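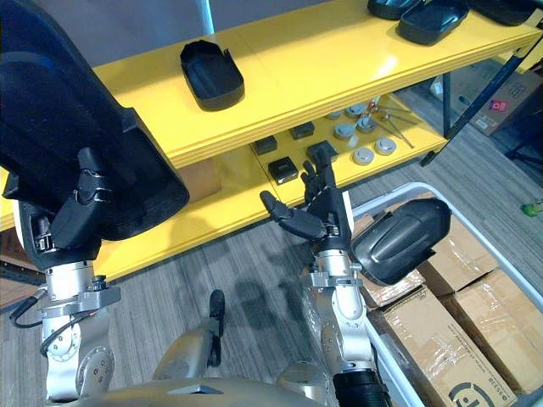

Do we buy a second pair of hands this year or keep mending the ones we have? Mend until September, then buy, because the Tuvier quote lapses at the end of that month and the spares budget will be gone by then anyway.

September, after lunch. Budget sheet, third attempt.

Hands: Tuvier want payment up front for 2 and will not split the order. Rustach will split it but quote a lead time of 6 weeks, and their last 6 weeks had a lot of days in them. Leaning Tuvier. Replacement finger covers are a separate line, as I found out last year.

Trays and shelving: the yellow unit stays. The black trays are fine and cheap, and the hand can get hold of the big one by its rim, so I'm striking out the custom trays from Prustitz. That saves 370, almost enough to cover the delivery charge on everything else.

Simon (the planning spreadsheet, for anyone new) still thinks we own 2 chargers. We own one and a very warm box. Add a charger.

Small parts: no new bins. The white one does for taped-up cartons.

Not asking for: new carpet, a second shelf unit, a bigger room. Asked for all of them last time and got a label printer.

To do: ring Tuvier about the warranty on the wrists, get Rustach's price in writing, correct the charger row.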